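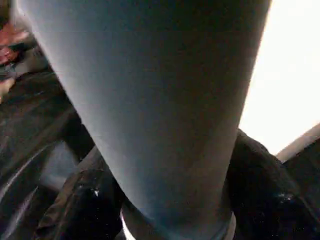
Text: L. Barreto

Was ist ein Soundcheck?

Wenn eine Band am Abend ein Konzert gibt, ist sie meistens schon am Nachmittag in der Halle. Dann wird der Ton eingestellt. Diese Probe heißt Soundcheck. Das Wort kommt aus dem Englischen: "sound" bedeutet Klang, "check" bedeutet Prüfung.

Auf der Bühne stehen viele Mikrofone. Eines ist für den Gesang, mehrere stehen am Schlagzeug, andere vor den Verstärkern der Gitarren. Von jedem Mikrofon geht ein Signal zum Mischpult. Das ist ein großer Tisch mit Reglern und Knöpfen. Wer daran arbeitet, bestimmt, wie laut jedes Instrument aus den Lautsprechern kommt.

Beim Soundcheck spielt zuerst jeder allein. Oft fängt das Schlagzeug an, und zwar Trommel für Trommel. Danach kommen Bass, Gitarre, Keyboard und Gesang dran. Am Ende spielt die ganze Band ein oder zwei Lieder zusammen.

Warum klingt es in jeder Halle anders?

Schall breitet sich in der Luft aus und prallt von harten Wänden zurück. Das nennt man Hall. Vorhänge, Polster und auch Menschen schlucken einen Teil davon. In der Stadthalle Flallilthorpe gibt es 926 Sitzplätze. Sind alle besetzt, hallt es dort weniger als am Nachmittag, wenn die Reihen noch frei sind. Deshalb wird während des Konzerts am Mischpult weitergearbeitet.

Was hören die Musiker?

Die großen Lautsprecher zeigen zum Publikum. Damit sich die Band selbst hört, liegen auf dem Bühnenboden kleinere Boxen -- die Monitore. Manche Musiker tragen lieber Kopfhörer im Ohr.

Und was pfeift da manchmal?

Kommt ein Mikrofon einem Lautsprecher zu nahe, nimmt es dessen Ton wieder auf. Der wird noch einmal verstärkt, immer wieder, bis es laut pfeift. Man nennt das Rückkopplung. Dann hilft es, das Mikrofon wegzudrehen oder leiser zu stellen.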